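Research > Fellowships > Visiting Scholars > FAQ

Visiting fellowships: questions we keep being asked

Kusum Semwal looks after the Nigam Visiting Fellowship in modern history and wrote these answers. She has read a great many applications and is hard to impress.

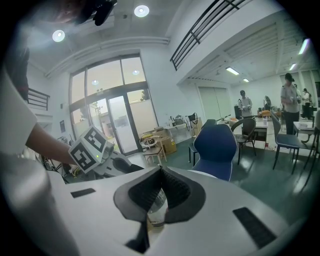
Is a visiting fellowship a job?
No. You get a desk, a library card and a title for your CV. Your own university goes on paying you, if it pays you at all. Anyone who calls it a "post" is being generous.

What does the money cover?
The grant is £1,110 a month for up to three months. It will cover a room in a shared house and the bus. We are told every year that it is "competitive". I have yet to see the list it was compared with.

How many people apply?
Last round we had 284 applications for six places. Please read that figure before you give up a flat.

Does it help my career?
It may. Former fellows who went on to permanent lectureships are the ones who write back to us, so I would be careful with the glowing quotes on the Clemen Hall page. Plenty of good people came, did good work and are still on short contracts.

Do I need a letter from someone famous?
You need one from somebody who has read your work. We get letters from very grand professors which could have been written about anyone, and a few which plainly were.

How long should the research statement be?
No more than 1,000 words, footnotes included. Hemant Joshi, who chairs the panel, stops reading at the limit. I have watched him do it.

Can I see the Brukard papers?
Part of them. The catalogue lists 1,531 items, but the diplomatic letters are still closed and "opening shortly" has been on the website for years. Write to the archive before you build a project on them.

Will I be asked to teach?
Officially, no. You will be asked to give one seminar in January. If a department then asks for "just a few" tutorials, get the rate in writing.

Can I bring my family?
Yes, though the grant stays the same and the guest flats are single rooms. School places are your own affair.

Do you give feedback to those turned down?
A short note if you reached the final list. Otherwise no.

Comments (3)

Kamlesh Shakya
Wish I'd read the bit about the archive first. I spent two of my three months waiting for a box.

Pallavi Gautam
Is the seminar paid? The answer doesn't say.

Kanchan Srivastava
@Pallavi mine wasn't. They did give me lunch.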